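Progress report to Tilwood, second period
Prepared by Noemí Zavala, Plesisis
6th July

Summary

Work on garment handling is behind plan. We lost 11 working days to a fault in the hand-held gripper tools, and part of the data recorded before we found it can't be used. The budget is not affected.

What went wrong

The finger position reading on two of the tools drifted during long sessions. The log showed the fingers closed when there was still a gap between them. Lewis Kerr found it while checking recordings against the video. The cause was a loose encoder mount, which Tralliteck has confirmed on the unit we returned.

We had planned 3000 recordings by this point. We have that number, but 900 of them were made with the two faulty tools and have been set aside. We don't intend to correct them by calculation - the drift was not steady enough.

One operator also reported a pinched finger when a tool closed late. There was no injury. It was logged the same day and we stopped using both tools.
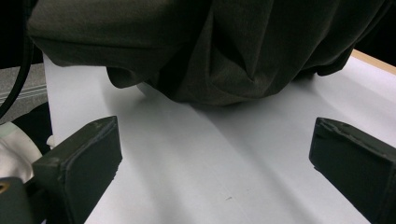 Both tools now have new mounts, and the operator checks the zero reading before each session and again after 180 grasps. No drift has been seen since the change. Heavier knits are still the slowest items to record, as the folds hide the hem.

Next period

The 900 recordings will be repeated at the Strachan site. We expect to be back on plan in September and ask that the second milestone be moved to match. The spare tool from Tralliteck has not arrived yet.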